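Search the help pages
Search Clear Advanced search

How do you fold a sweatshirt so it stays folded?

Posted by Angus Pollock, Saturday, April 25, 2020

Okay, this feels like a silly thing to ask grown adults, but I'm going to ask it anyway. I can fold t-shirts. I can fold pants. I can even do a fitted sheet if I'm in a good mood and have the room to myself. What I can't fold is a sweatshirt. I've been at it on and off since February, when we moved to the new place in Mallbridge, and every single one ends up as a kind of pillow with an arm hanging out.

Part of the problem may be where I'm doing it. We still don't have a proper dresser or a decent table, so I've been using a low black thing that came with us from the old apartment. It's got a little raised rim going around the top, so the fabric never lies quite flat at the edges, and it's not really wide enough for both sleeves. The room is half unpacked too, boxes stacked in the corner, bags on the floor, the fan wherever there was a gap for it. You kind of have to pick your way to the table.
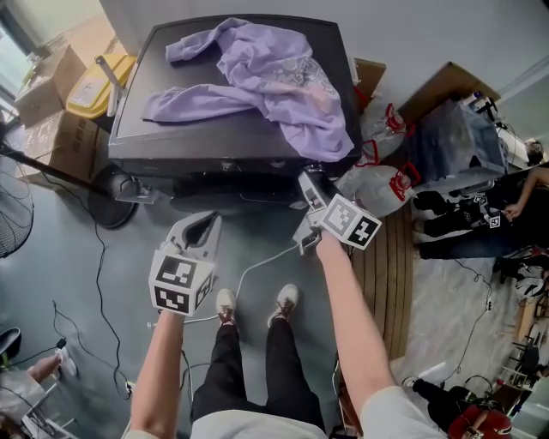 So what I do is spread it out face down, pull the sleeves in across the back, fold the sides to the middle and then bring the bottom up. By the time I get to the last step the sleeves have slid out again. The thick cuffs seem to make it worse. And if there's a print on the front I worry about putting a hard crease right through the middle of it. My sister's old one from Widcombe has a line across the lettering that never came out, and she blames me for that.

I've got 11 of these to put away (don't ask, we're a sweatshirt family) and one shelf to put them on. I'd like them in a stack that doesn't slump over every time somebody pulls one out. Is there a trick? Should I be rolling them? Do I need one of those plastic folding boards? I saw one by Drallus and it looked fine but I'd rather not buy another thing to store.

Thanks in advance!

Munshi_Laundry_Room

You don't need the board. I had one and it was too small for anything with a thick body, so it only ever did t-shirts, which you can already fold.

Your order is the trouble, I think. You're putting both sleeves in first and then folding the sides over them, so there's nothing holding the sleeves while your hands are busy elsewhere. Do one side completely and then the other. Lay it face down and smooth it from the collar to the hem with your forearm, not your fingertips. Fold the right side in to the middle, sleeve and all, so the sleeve is sticking out past the left side. Now bend that sleeve down at the shoulder so it runs straight toward the hem, and give it a good flat press. Then the left side, same thing, so it lands on top of the first sleeve and pins it.

Now you've got a long rectangle. Fold it in thirds from the bottom if your shelf is shallow, or just in half if it's deep. Thirds holds together much better. Turn it over when you put it on the shelf so the smooth side is up and the weight is sitting on the loose end.

As for the rim, put a folded bath towel down inside it first. It brings the surface up level and the cotton grips a bit so nothing slides. Or use the bed! The bed is soft, but it's wide, and for a sweatshirt I'd take wide over hard any day.

On the crease thing, with thirds the folds usually fall above and below a chest print. Look at where yours is before you make the first fold and move it an inch or two if you have to. The old line on your sister's, I'd try hanging it in the bathroom while somebody takes a long shower. No promises.

corduroy_kate

I roll mine and have never looked back. Fold in half lengthwise, sleeves together, tuck them in, roll from the hood or collar down. Takes two seconds. They do roll off a shelf though, so you'd want a bin or a drawer.

Pell R.

Rolling is fine for thin ones. For thick ones on an open shelf I agree with the first reply, fold in thirds. Two things I'd add.

Make 3 short stacks if the shelf is wide enough. A tall pile of fleece is going to lean no matter how nicely you fold, and the one you want is always at the bottom. And fold them all to the same width. I use a magazine as a guide, lay it in the center of the back and fold the sides in over it, then slide it out before you do the thirds. Mine come out roughly the same size every time and I can do the whole lot while something's on TV.

Also, if it's got a hood, fold the hood down flat onto the back before you start on the sides. Leaving it till the end gives you a lump right on top.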